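1/ Thursday evening, and I finally sort the small boxes from our bathroom cupboard. My friend Flor Castaño gave me the idea. She keeps all of hers in clear tubs.

2/ First rule from Flor: everything must come out on the table before anything goes in. I found 3 things I had bought two times.

3/ The clear tub is for boxes only. The spray bottle will stand on the shelf - it leaked on me once, in February.
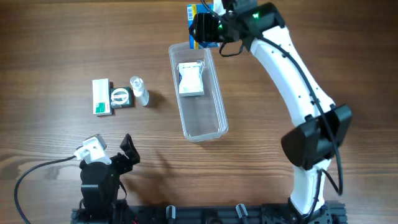 4/ Next job is the dates. I write the month on each lid with a thick pen, so I can read it without my glasses.

5/ Tomorrow the drawer with the plasters. If you have a good way to keep them flat, please tell me.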